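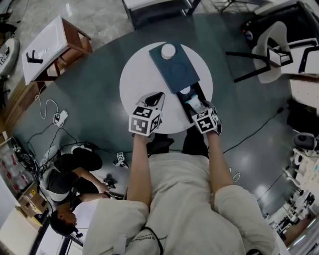 Open with the perch story. Keep it short, they want the lake stuff.

Good evening! I've fished Lake Warkeris since I was a kid, and I still get the shakes when a perch school slides in under the hole. Tonight is all about finding those schools in late winter, when the January spots have gone dead.

First thing: move! I used to sit on one hole all morning (stubborn, I know). Now I drill 17 holes before I drop a line, starting off the Cekivar boat launch and working out toward the deep mud flat. Perch will be on that soft bottom eating bugs, and they wander.

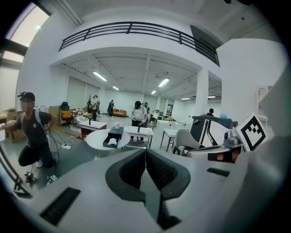
How long should you give a hole before moving on?

Ten minutes is plenty if you've seen no marks and felt no taps. Come back to it later, though, the good ones can fill up again by mid-afternoon.

Pause, let people write that down.

Now, jigs. I love a tiny tungsten jig with 2 spikes on it, on the lightest line you trust. Pound the bottom, make a little cloud of mud, then lift slowly about a foot and hold it dead still. The bite is often just the line going slack, and oh, it's a great feeling!

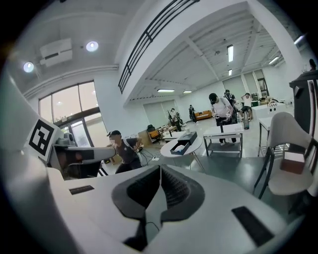 If they come up to look and turn away, go smaller before you change color. I'll pass the jig box around here.

Last bit is access. The Brutumer side has the shorter walk, but check the ice with a spud bar the whole way out, especially near the inlet.

Take questions, then raffle.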